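Refurbishing a Mini PC as a Small Home Server: Cleaning, Checking and Reassembly

Last revised 2018-10-20

Scope

The procedure covers a used mini PC of the compact desktop type, bought without an operating system and intended to run unattended on a shelf. It deals with the case, the vents, the ports, the cooler and the first test. Installing the operating system is covered separately in the Vaka setup notes.

The method was worked out on a batch of five machines bought for the Otcombe reading room. Case designs vary, so check the maker's service manual for screw positions before starting. Do not force a panel that will not move with light finger pressure.

Tools and materials

Phillips screwdrivers, sizes 0 and 1
Plastic opening tool or an old loyalty card
Soft paintbrush, 12 mm, clean and dry
Hand blower of the type sold for camera lenses
Isopropyl alcohol, 90 per cent or stronger
Lint-free cloths
Wooden toothpicks
Thermal paste
Replacement coin cell, matched to the one fitted
A shallow tray for screws

Compressed air in cans can be used in place of the hand blower. Hold the can upright and keep the nozzle well back, as liquid propellant will mark plastic. Household vacuum cleaners are not suitable near an open board.

Step 1 - Shut down and disconnect

Shut the machine down, switch off the supply at the wall and unplug the power adaptor from the case. Remove every other cable. Hold the power button for five seconds to discharge what remains in the board.

Check the adaptor at this point. Read the voltage and current on its label and compare them with the rating on the computer. Second-hand machines are often sold with an adaptor that fits the socket but has the wrong rating. Discard any adaptor with split insulation, a loose plug or a scorched smell.

Step 2 - Set up the work surface

Use a hard, flat table with good light from one side. Carpet and upholstery build up static and hide screws. Lay the case flat and arrange the tray on the side of your stronger hand. Touch a bare metal part of an earthed appliance before handling anything inside the case, and repeat this each time you return to the table.

Step 3 - Inspect the outside

Look over all faces of the case before cleaning. Note cracks, missing feet, stripped screws and bent ports. Photograph any damage if the seller accepts returns.

Ventilation slots need close attention. On a dark case the dust inside a slot is hard to see from directly above, so tilt the case towards the lamp and look along the row. A slot that is clear will look evenly dark from end to end. Grey fluff at the ends of the slots generally means there is more on the inner side of the panel.
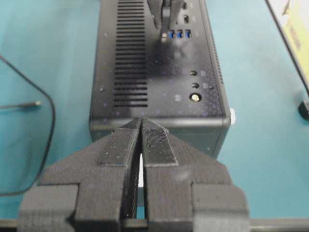
Zhenhua Pan wrote to ask whether the vents can be cleaned from outside without opening the case, as the machine in question had a warranty seal over one screw. They can, within limits. Brush along the slots, following their length, and use the blower at a shallow angle so that loosened dust is carried off the panel. This will not reach the fan or the cooler fins, and a machine that has run for years will still need to be opened once the warranty has lapsed.

Step 4 - Clean the case and ports

Wipe the outer surfaces with a cloth dampened with water and wrung out well. Glossy plastic scratches easily, so remove loose grit with the brush first. Sticker residue can be lifted with a little isopropyl alcohol on a cloth. Test the alcohol on the underside before using it on a visible face, and keep it away from printed markings.

For USB ports, use the blower first. If lint remains, draw it out with a dry wooden toothpick, working along the inner wall and staying clear of the contacts. Metal picks and pins must not be used. A blue insert in a USB port commonly indicates USB 3.0, although makers do not all follow the convention. Confirm the port speed in the manual before assigning a backup drive to it.

Insert a USB plug into each port and remove it again. The fit should be firm, with no sideways play. Mark any loose port with a small piece of tape and leave it out of service. Repairs to soldered ports are outside the scope of this page.

Step 5 - Open the case

Remove the cover screws and place them in the tray in the order they came out. Screws of different length are often used in one case, and a long screw in a short hole can damage the board beneath it. Some designs have further screws under the rubber feet.

Slide or lift the cover as the manual directs. Where clips are used, work the plastic tool along the seam and release them one at a time. Raise the cover a few centimetres and look inside before lifting it clear. A fan lead, drive cable or antenna wire may be attached to it.

Step 6 - Clean the fan and cooler

Hold the fan still with a toothpick or fingertip while using the blower. A fan driven by a stream of air can overspeed and damage its bearing. Brush each blade on both sides, then blow through the cooler fins in the direction opposite to the normal airflow.

Mats of dust between the fan and the fins will not blow out. Remove the fan screws, lift the fan aside on its lead and pull the mat away by hand. Clean the inner side of the vented panel at the same time.

Spin the fan gently by hand. It should turn freely and stop without grinding. Order a replacement by the part number on the hub label if it does not. In the Otcombe batch, 3 fans out of 5 were replaced, all of them for bearing noise.

Step 7 - Renew the thermal paste

Loosen the cooler screws a little at a time in a crosswise pattern. Twist the cooler slightly to break the bond and lift it straight up. Wipe the old paste from both surfaces with alcohol and a lint-free cloth until the cloth comes away clean. Allow the alcohol to evaporate.

Apply fresh paste to the processor, using a quantity close to the size of a grain of rice. Lower the cooler squarely and tighten the screws crosswise. Stop when they are snug.

Step 8 - Replace the coin cell

Note which face of the cell is uppermost, release the clip and fit the new cell the same way. Some mini PCs use a cell in a heat-shrink sleeve on a short lead, and these must be replaced with the same type. The clock and firmware settings will be lost and are entered again in the next step.

Step 9 - Reassemble and test

Check that all leads are seated and that nothing lies against the fan. Refit the cover and screws. Connect a monitor, a keyboard and the power adaptor, then enter the firmware setup screen.

Set the date and time. Set the machine to start after a power failure. Confirm that the installed memory and drive are listed. If the fan speed is shown, write it down with the machine idle. The first Otcombe unit read 1,433 rpm, and its later readings were compared against that figure. Speeds on other models will differ, and a high reading alone does not indicate a fault.

Leave the setup screen open for half an hour and check the processor temperature at intervals. It should level off. A reading that keeps climbing usually points to poor contact at the cooler, in which case repeat Step 7.

Placement

Stand the case on a hard shelf with the vents uncovered. Leave a hand's width clear on any vented side. Do not stack a modem, router or second computer on a vented face - the slots will be blocked and both units will run warmer. Cupboards with solid doors need an opening at the top and another near the base.

Keep cables slack enough that the case can be turned for cleaning without unplugging it. Label each cable at both ends.

Maintenance interval

Brush the vents every three months. Open the case and clean the fan once a year, or at about 2,000 hours of running if the room is dusty or pets are kept. The two machines at Drikstead stand beside a workshop door and are opened twice as often.

Record the date, the work done and the idle fan speed on a card taped to the shelf. Related pages: Vaka setup notes; Wan backup schedule; disposing of old adaptors and coin cells.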